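This website uses cookies to improve your visit. By continuing you accept our cookie policy. Accept / Settings

Filed under: Residents, Minutes, House matters

Zoscombe House Residents' Association
Minutes of the December meeting, held in the ground floor lounge

The meeting was opened at 7.10 p.m. by the chair. It was noted that enough flats were represented to make decisions. Apologies were received from two flats on the upper floor. The secretary wrote the minutes and asks the members to forgive small mistakes in her English.

1. Minutes of the previous meeting

The minutes were read and accepted with one correction. In item 3, the word "boiler" must be changed to "pump". The pump was repaired, the boiler had no fault.

2. Heating

The heating company Skistell visited the building in the morning and looked at the pipes in the cellar. Their written report did not arrive before the meeting. By telephone they told the chair that two valves on the north side do not close completely, and for this reason the north flats stay too warm at night while the south flats wait long for heat in the morning. The members from the south side said that this agrees with what they feel every day.

It was discussed if the valves should be changed now or after winter. One member was of the opinion that the heating must not be turned off in the cold months, even for half a day. Another member answered that the work can be done valve by valve, and then only one side is without heat. The meeting could not decide without the report. The chair will send it to all flats when it comes, and members can reply in writing.

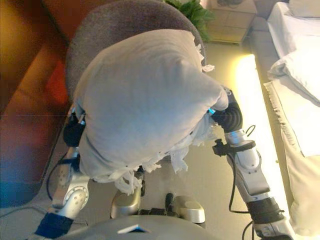

3. Shared laundry room

The rules for the laundry room were discussed for a long time. The present booking sheet on the door does not work well, as some flats write their name for the whole evening and then use one machine only. It was decided that a booking is valid for 2 hours, and that the next person may take out the finished wash if it is not collected. It must be put on the table and not on the floor. The secretary reported that the filter of the large machine was again full of threads. Pillows and covers with a frayed fringe, such as the light one with the white trim at the top of this item, should be washed inside a closed bag. The member from the corner flat asked if the same is valid for towels. It was agreed that towels may be washed without a bag if the edge is whole. Carpets and dog blankets are still not allowed in any machine. The new rules will be printed in large letters and put on the door in place of the old ones, which have been there since before most of us moved in.

The dryer makes a knocking noise when it starts. The chair has heard it and believes it is the belt. A repair will be ordered if the noise continues.

4. Money

The accounts were presented on one page. The association paid 1000 to Soler for cleaning of the gutters and the roof drains. The price was the same as in the offer. A member asked why the drain above the bicycle shed was not included, because water still runs down the wall there. The chair answered that the shed was not on the drawing which Soler received. He will ask them for a separate price.

The meeting further agreed to put 1000 in the reserve for the front door, which is getting difficult to close. There was one vote against. The member who voted against wished to have it written that she is not against a new door, but thinks that the lock should be tried first with oil.

5. Ground floor lounge

The lounge is used more than before, and this was welcomed. There were complaints that the window is left open in the evening and that cups remain in the sink. It was decided that the last person to leave closes the window and turns off the light.

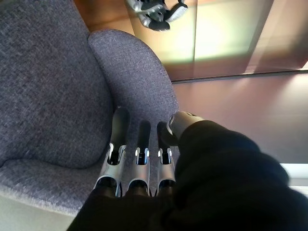 The member who looks after the plants asked that they are not moved to the window sill in winter. She also asked for a small watering can, and the purchase was approved. The books which nobody has borrowed for a long time will be offered to the residents first, and after that to the second-hand shop in Cistden. Two members did not agree about the old atlas. It stays in the lounge until the next meeting.

6. Bicycle shed

There are 4 bicycles in the shed without a name label. A notice will be hung on the shed door, and the owners are asked to put a label before the end of January. After this the bicycles will be moved to the cellar, they will not be thrown away.

7. Any other business

A resident from the first floor asked who has the second key to the meter cupboard. None of those present had it. The chair will ask the previous chair.

It was asked that parcels for other flats are not left on the stairs, but directly in front of the correct door.

The meeting was closed at 8.45 p.m. The next meeting will be in February in the same room. Points for the agenda should be given to the secretary in writing, either by e-mail or in the box beside the mailboxes.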